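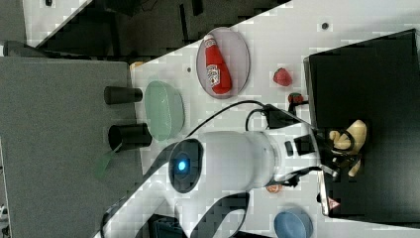

# Chapter 4: Where Did the Time Go?

The summer I turned 30, I decided to find out what I did all day. I had a desk job at a small map company called Tilteck, and I went home every evening tired and sure that I'd worked hard, but if you'd asked me what I'd finished I couldn't have told you. So I bought a cheap notebook and started writing things down. Every time I switched from one thing to another, I put down the time and a couple of words. "Email." "Email again." "Looking for stapler." It was a humbling June!

By the end of the month I had 1,378 entries (I still have the notebook, and my handwriting gets worse as it goes). I'd guessed I spent most of my day drawing maps. The notebook said I spent most of it answering questions about maps, getting ready to draw maps, and walking to the other end of the building to ask Rosalie Koller where the good paper was. Rosalie kept a notebook too, for the same month, and hers came to 1,391 entries. We were both a little smug about our own and a little rude about the other's.

What we were doing has a name. It's called a time diary, and it's one of the oldest tools people have for studying everyday life. You'll keep one yourself before this chapter is over – start looking for a notebook you don't mind carrying.

## Guessing and recording

Before you read any further, take a sheet of paper and write down how long you spent yesterday on each of these:

- sleeping
- eating
- traveling from place to place
- looking at a phone
- waiting for something or someone

Now add it all up, along with everything else you did. When I try this with a class, plenty of people end up with a day longer than 24 hours, and a few come out so short that they seem to have missed an afternoon. I've done both. Put your sheet somewhere safe, as we'll need it again in Section 4.3.

The trouble is that memory likes a story. A boring ten minutes in line can feel like half an hour, and an hour with a good book can shrink to almost nothing. We also tend to report a *usual* day when somebody asks about a particular one. If you normally run in the morning, you may well give yourself credit for a run you skipped.

## What's in this chapter

Section 4.1 looks at how to choose categories, and why "work" is a terrible one. Section 4.2 is about sampling, meaning which days you pick and what that does to your results. In 4.3 you'll keep your own diary for two days and compare it with the guesses you just made. Section 4.4 takes us to the town of Trasgate, where I've set you a longer problem using 1,752 diary entries from households on one street.

Key words to watch for: **time diary**, **recall**, **category**, **sample**, **primary activity**. That last one causes arguments. If you're eating a sandwich on the bus while talking to your sister, what are you doing? Write down your answer and bring it to class.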